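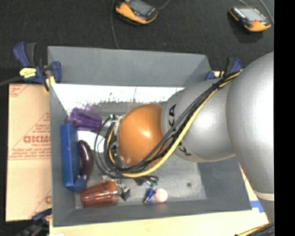 Mixed goods in a gray bin at Kedton: purple tumbler upper left, long blue box against the left wall, eggplant-shaped item beside it.

Visit report: Kedton mixed-goods building, March

The group met at the visitor entrance at 9:15 a.m. There were 18 of us, split into two parties. I went with the second party, led by Vivek Goel, who runs the bin pool and the wash line. The first party went with Kirsty Bolger and did the same route in reverse. These notes cover the second party only, with one correction passed on by Ramesh Mishra from the first.

Kedton handles small household goods that reach it unsorted: kitchen items, toys, toiletries, stationery, boxed and unboxed. Goods come in by the pallet, are tipped into open bins, and leave in cartons grouped by type. The building has three areas that matter for this report, which are receiving, the bin aisles, and the packing benches. We saw all three. Offices and the battery room were not on the route.

Receiving

Two dock doors were in use and a third was closed for a seal replacement. Pallets are cut open on the dock side of a painted line and nothing unwrapped is supposed to cross it. The outer cartons are flattened right there and go to a baler behind the second door.

Goel explained the tipping rule. A bin is filled to no more than half its wall height, and long items go in last. The site used to fill higher. With tall fills, the bottom layer stayed put for days while the top turned over several times, and the slow items at the bottom picked up the most damage. Half fills mean more bin movements per pallet. He gave the extra labor as acceptable but did not put a figure on it, and I did not get one from the shift sheet either.

Liquids are pulled at this stage. Anything with a loose cap goes to a shelf of trays next to the scale, gets checked, and is either bagged or scrapped. The shelf was nearly full at 9:40.

Bins

The pool stands at 940 bins, all from Osach, all gray, in two depths. This was the part of the visit I had come for.

The bins are open rectangles with smooth walls that slope inward toward the floor. The slope has two effects. Empty bins nest, so a stack takes up far less aisle than straight-sided ones would. Loaded bins lose some floor area compared with their top opening, and items that roll tend to finish near the foot of a wall. The second effect is the one people argue about.

The photo at the head of this report shows a typical spread, with the items mostly along the left and lower sides. The blue box leans upright along the wall. Boxes like this are hard to count from a side view and easy to count from above, which is the reason the count stations have overhead mirrors. The tumbler is on its side, and its ridged surface does at least give a grip. The curved dark purple item next to the box has a shiny surface, and shiny curved goods are the ones Goel's crew reports as most likely to slip back when lifted by one end.

Floor wear was visible wherever I looked. The floor of the bin in the photo is scuffed and lighter in tone than the walls, with a small dark round spot toward the lower right corner. I asked about marks of that sort in general. The inspection sheet treats surface marks as cosmetic if a fingernail does not catch. If it does, the bin is pulled and measured. Floor thickness is taken at five points, and the lowest reading decides.

Of the last batch inspected, 76 bins were pulled. Most went back after cleaning. The rest were waiting on a pallet for Osach to look at, several with cracks starting at the corner radius. Cosmin Roman, who keeps the records, thinks the corner cracks come from nesting bins while they are still warm from the wash. He has asked for a longer rest on the rack and has no result yet.

Correction from the first party: I had written that the deep bins are washed upside down. Ramesh Mishra was told that both depths go through on their sides and are only turned over for drying. I checked with Goel and Mishra has it right.

Wash line

The line is a straight tunnel with a pre-rinse, a wash, a final rinse and a blower. Wash temperature is set at 65 degrees Celsius. The display is at the outfeed end, where the person loading cannot see it. Goel said a repeater display had been priced.

Labels are the main nuisance. Bin labels are carried in a recessed holder and survive. Product labels that have come off in the bin do not always come off the bin. A scraper station handles these before the pre-rinse, and the operator there had a tray of curled paper next to her that she emptied twice while we watched. Solvent is not used.

Drying is the slow step. Water sits in the label recess after the blower. A bin that is nested damp will hold the one above it, and separating the two takes two people and some force. Dry bins drop apart.

Bin aisles

Each aisle has bins at two heights, knee and waist. Slow goods are at knee height. Locations come from a Shukla system that prints a four-character code, large, in black on yellow. I had no trouble reading it from the end of the aisle. The check digits are smaller and I could not read those without walking up.

Mixed bins are kept mixed on purpose at this stage. Sorting by type happens once, at the point where an item leaves the bin, and the item then goes straight to a carton position. A pre-sort by size was tried for a short period and dropped. It added a handling step and did not reduce the time at the benches.

Some points on item behavior, from Goel's remarks and from standing there:

Long boxes should lie flat or stand against a wall. Leaning across the middle of a bin, they bridge over smaller goods and hide them.

Translucent items are missed more often than opaque ones, particularly the unprinted kind. Lighting over the count stations was changed to a diffuse panel for this reason. The old fittings left bright spots on anything glossy.

Round and curved items are left until the end of a bin by most pickers. They move when touched. A low divider insert is available and I saw it used in only a few bins.

Very small goods are bagged at receiving. Loose ones collect in the label recess.

Packing benches

Devendra Sengar took over here. Benches are height adjustable, each with a carton rack above and void fill to the left. Cartons and paper are from Omico. Three carton sizes cover nearly everything, and the fourth, a long narrow one, is stocked for boxes and rolled goods that would otherwise go in at an angle.

The packing order is fixed: long items along the carton edge, rigid items next to them, soft items last as fill. Drinkware is wrapped singly. Sengar packed one carton as a demonstration and then took it apart so that we could see how the paper was placed. He uses less than I would have expected at the base and more at the corners. A drop test is done from bench height on a sample from each bench, and the results are written on a card clipped to the rack. The cards I read were filled in up to the previous shift.

Noise at the benches was moderate. The paper dispenser is the loudest thing there.

Questions at the end

We had half an hour in the canteen. Most questions were about the bins again.

On straight walls: Osach does make them. Kedton had some on trial and sent them back over the storage space.

On a darker floor color for contrast: under discussion. Dark goods would then be harder to see, and there are more dark goods than there were. A light floor shows scuffing sooner, but Goel does not regard that as a fault.

On replacement age: there is none. Bins are retired on inspection only.

On weekend running: the wash line runs on Sunday, the benches do not.

Goel has agreed to send the inspection sheet and the five-point measuring diagram. Anyone who wants a copy should let me know which bin depth they use, as the limits differ between the two.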